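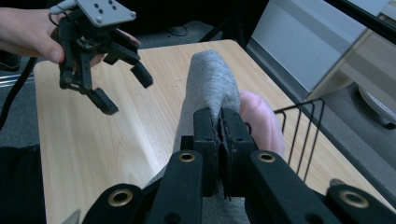 Session 9: From gripper width to gripper commands

Last time we got as far as a decent wrist pose coming out of the tracker, and several of you went away thinking the hard part was done. I thought so too the first year I taught this! Pose gets you to the sock. Whether you then pick it up depends on one extra number per time step, the gap between the fingertips, and that number causes more trouble in the coursework than the other six put together.

So today is all about width. Have the Penry notebook open while you read, as the cell names match the headings below.

Where the number comes from

We don't have an encoder on the hand-held tool. We get width from the pictures, by finding the two fingers and measuring how far apart they are. The fingers always sit in much the same part of the image, so you can search a small strip and ignore the rest. Please do this. A group last June searched the whole picture and their code kept finding a second tool across the table and reporting its width instead, with great confidence. It took them two afternoons to spot it, and I didn't spot it either - Frida Kárason did, by plotting width against time and noticing that the tool seemed to be open while it was holding something.
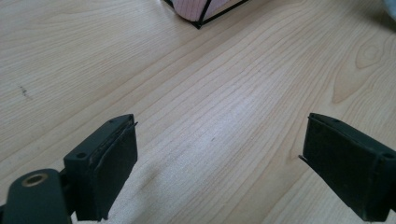 Fingers apart over bare table. A good sort of image for checking your open reading.

Pixels aren't millimetres, of course. You need at least a fully closed reading and a fully open reading, and then you draw a straight line between them. The line isn't quite right because of the lens, but it's near enough for cloth. If you want to do it properly, the calibrate cell takes as many points as you care to give it.

Soft things break the obvious rule

The obvious rule for "am I holding something?" is: I asked the fingers to close, they stopped early, so there must be an object between them. Lovely for a wooden block. Now try a fleecy sock. The fabric squashes down to next to nothing and your width reading is nearly the same as for closed on thin air. With our tracker noise you can't tell the two apart from width alone, and no amount of fiddling with the threshold will save you (I have watched people fiddle for a whole lab).

What does work reasonably well is looking at width together with what the picture is doing. If the patch between the fingertips stays the same while the wrist moves, something is travelling with you. If it slides past, you're looking at the table. The function is called moves_with_me, which was Vilém Kratochvíl's name for it and has outlived all my attempts to change it. Read it before you call it, it's short. Wood with a faint grain is a bit of a pain here, as there isn't much for the matching to hold on to, so check the confidence value that comes back and don't just use the answer.

Timing

The width you measure is the width at the moment the picture was taken. The command you send to the arm is acted on later. If you replay the widths with no shift, the arm will start lifting before the fingers have shut, and it'll come up with a bit of fluff. Stelport (our replay tool) has a setting called grip_lead for this. Start at zero, watch it fail, and turn it up until it stops failing. I'd like you to see the failure at least once.

Don't smooth the widths with the same filter you used for pose, by the way. Pose is happy to be smoothed. Closing is a sharp event and a heavy filter smears it out over up to 3,000 milliseconds on the default settings, which are my fault and which I keep meaning to change.

Two tools at once

Everything above goes for each hand separately, but the clocks must agree. If left and right drift apart, a handover turns into a drop: one lets go and the other hasn't closed yet. Run the sync check in Penry first, every time, even if it passed on the previous recording.

For the lab

Take one of the cloth recordings, plot both widths on one axis, and mark by hand where you think each grasp starts and ends. Then run the detector and compare. Bring the plot, including the bits where you and the detector disagree - I'm much more interested in those. Anyone who finishes early can try writing a handover check that needs both grippers closed before either may open.

Reading: chapter 2 of the Grilance notes, and skip the part on suction.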